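Aleatorizar cocinas, segunda parte

14/04/2019

Sigo con Lirnlow, mi simulador casero para entrenar políticas de agarre. La hipótesis de diciembre era elegante: cambiar texturas y distribución de la cocina en cada episodio y esperar a que la red aprendiera humildad. Aprendió a tirar cosas en más cocinas.

El cambio útil ha sido bastante menos glamuroso. Ahora aleatorizo también el retardo del control, entre 7 y 11 milisegundos, y entreno con seis distribuciones fijas en lugar de inventar una cada vez. Tras más de 312 episodios de evaluación, los agarres fallidos bajan y mi factura de la luz no.

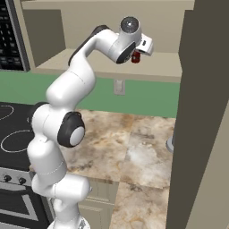 El brazo con el objeto rojo en la pinza, delante del armario. Render de Lirnlow.

Queda pendiente el rozamiento de los dedos, que ajusté a ojo y se nota. Subiré las configuraciones a Kirkau cuando consiga que compilen en un ordenador que no sea el mío.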